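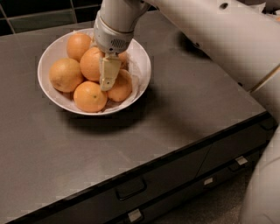 Posted 14/04/2022 by the Damer House kitchen desk

Shared kitchen walkthrough, second floor

OK = no action. FIX = action needed. N/A = not checked.

Fridge temperature: OK. Reads 40 on the door dial. Put a separate thermometer on the middle shelf before the next check, as the dial sticks.

Date labels on opened food: FIX. Two tubs of soup and a carton of cream had no label. Thrown out.

Fruit and dry goods: OK. Keep fruit up on the counter in a bowl. Take out anything soft or moldy and change the paper when it gets damp.

Handwashing sink: FIX. Soap dispenser empty. Cidska refill is in the hall closet, top shelf.

Sanitizer strength: OK. Test strip read 200 ppm. Strips expire in August.

Cutting boards: FIX. The green one has deep grooves and won't come clean. Replace.

Dishwasher: OK. Filter cleaned. Lower spray arm still squeaks.

Trash and recycling: OK. Lids close. Recycling bin needs a new sign.

Fire extinguisher: OK. Tag current, pin in place. Someone had hung an apron on it. Please use the hooks.

Outlets by the kettle: FIX. Cover plate cracked on the left one. Cisent has the work order, no. 63. Leave it unplugged until they come.

First aid kit: FIX. Only 6 bandages left and no burn gel.

Floor: OK at the door and range. Mat by the sink curls at one corner, so tape it down or swap it with the one from the Akgül room.

Open items carry over to the next sheet.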